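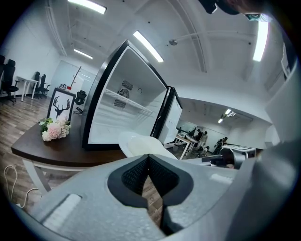

Attachment 1: view from the hand-held gripper, fridge station, door open.

Ticket: Demo gripper drops pairing during open day setup
Opened by: Hiwot Negash, Nonuvora
Product: Tavard hand-held gripper, Gondis base software
Priority: High (visitors on site)
Status: Closed, follow-up pending

Description
We are hosting an open day and the fridge station is the second stop on the tour. A presenter uses the hand-held gripper to show visitors how a pick from the shelf is recorded. The gripper pairs with the base laptop, stays connected for 7 to 9 minutes, then drops. The video preview freezes on the last image and the status page says "device not found." Turning the gripper off and on brings it back, but the recording in progress is lost.

Steps already tried
- Restarted the laptop and the Gondis service
- Swapped the battery
- Moved the laptop to the other side of the table
- Turned the fridge off at the wall, no change

Log

09/07/2019, Workneh support
Please send the connection log and one image saved from the gripper. Also confirm whether the guest wireless network is on the same channel as the base unit.

Hiwot Negash
Log and image attached. The guest network is on the same channel. IT turned it on this morning for the visitors. We did a full rehearsal before that and had no drops.

Workneh support
The log shows the base unit missing replies from the gripper and giving up after 2 seconds. The image is fine, so I don't suspect the camera. Please move the base unit to a fixed channel away from the guest network. Then open Settings, Link, and change the reply timeout from 2 to 9. Save, restart the service and pair again.

Hiwot Negash
Done. The first try did not save the timeout. I had to log in as admin and enter it again. Paired now.

Hiwot Negash
Ran it for 30 minutes with the guest network on. No drops. First tour group has been through and the recording saved.

Workneh support
Good. Leave both settings as they are for the rest of the day. I am filing the timeout field separately, as it should show an error when a standard user tries to change it.

Hiwot Negash
Last group finished, no drops. OK to close. Please send me the number for the timeout issue when you have it.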